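Saturday, 7.30 in the morning

Slept badly and gave up on it at six. Started with the living room while the light was still poor, on the principle that dust shows less and I would get on faster. It did go faster. I had to redo the glass shelf at nine, when the sun came round.

The plan from last night was to sort the food that has drifted out of the kitchen. We have one cupboard in there that closes properly and it is full of pans. Everything else has migrated: tea, dried mushrooms, biscuits, the tins Peiyu brings back from her mother. It has been like this for 4 years, so there was no urgency, but I had the day free and Peiyu was at work until two.

Method. Everything off the shelf and on to the floor, in order of date. Anything past its date by more than a month goes in the bin, anything within a month goes to the kitchen for use this week, the rest goes back. I kept to this except for the honey, which has a date printed on it that I consider meaningless. Two jars of honey returned to the shelf.

Discarded: sesame paste, separated into oil and something close to cement. A packet of Haltine crackers, soft. Half a bag of lotus seeds with small holes in them, which I did not investigate further and tied in two bags. A tin with no label. I shook it and it was liquid. Peiyu will ask about that tin and I will tell her.

Wiped the glass with vinegar and water, one part to four, then a dry cloth. The vinegar takes off the rings the jars leave. It does not take off the residue from the price stickers, for which I used cooking oil and then washing-up liquid. Total time for the shelf, 80 minutes, including the second pass in daylight.

11.15

Fruit. The man at the Stostalden market sells by the box now if you go before ten, and I had forgotten how much is in one. Most of it went to the neighbours downstairs and into the fridge. What we will eat over the weekend has stayed out on the table, in the box with the orange rim, on the blue checked cloth. The cloth is due for a wash. I have decided it can wait until Monday, when there will be a full load.

I tried two arrangements. With the fruit piled in one corner the bottom one goes soft where it touches the side, and you find out on the third day. Spread out, each one can be checked by looking. So they are spread out. The box is larger than the contents need, and I regard that as correct.

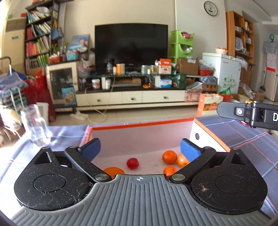
Fruit in the box, and the TV shelf put back after sorting.

Noted afterwards that the clock above the television was slow by two minutes. Corrected it against the phone. It was slow by the same amount in October, so either the battery is weak or the movement is. Will change the battery first, it being the cheaper test.

The shelf holds as much as it did before, more or less. I had expected a visible gain. What happens is that the things at the back come forward and occupy the space released, and then you can see them, so it looks fuller. The open shelf at the bottom of the console I left alone. The packages down there are Peiyu's and she has a system, or had one.

The drawers I opened and closed again. They need an afternoon to themselves. The first one contains, at a glance, cables, takeaway menus, a warranty card for the old Barbieri coffee maker (thrown out last spring) and candles. I took out the warranty card.

14.40

Peiyu home. She noticed the shelf before she had her shoes off and asked about the tin. It had been bamboo shoots. She had been keeping it for a particular soup. I said there was no label and she said she did not need one, she knew where it stood. I have no answer to that. I will replace it on Tuesday.

Lunch was noodles with the mushrooms that fell into the use-this-week category. Soaked them 30 minutes in warm water. They were fine, slightly dusty in flavour. She ate an orange standing at the table and put the peel on the radiator to dry, as she always does, and within ten minutes the room smelt of it.

We discussed the bookshelf. My position is that the top of it should be clear. There are boxes and plastic bags up there, and I could not say what is in any of them without a chair. Her position is that the top of a bookshelf is storage and that the ceiling is the limit. Agreed to look inside them at some point and argue afterwards. The books themselves are also over capacity. I suggested moving the cookery ones to the kitchen and was reminded about the cupboard.

The printed blue bag leaning on the glass-front cabinet has to go back to her sister and has been leaning there for weeks. Wrote it on the list for tomorrow.

21.10

Shengli, you are to buy: one battery for the clock, bamboo shoots, vinegar. Writing it here because the list on the fridge has a way of being tidied.

Filter on the air conditioner also wants cleaning. Looked up the procedure: front panel off, rinse under the tap, dry in the shade, not in the sun. The Wuludar leaflet says every fortnight in use. We are behind that by a margin I will not calculate tonight.

Checked the fruit before switching off the lights. One orange has a flat patch on the underside, still firm. I have turned it over and will have it at breakfast.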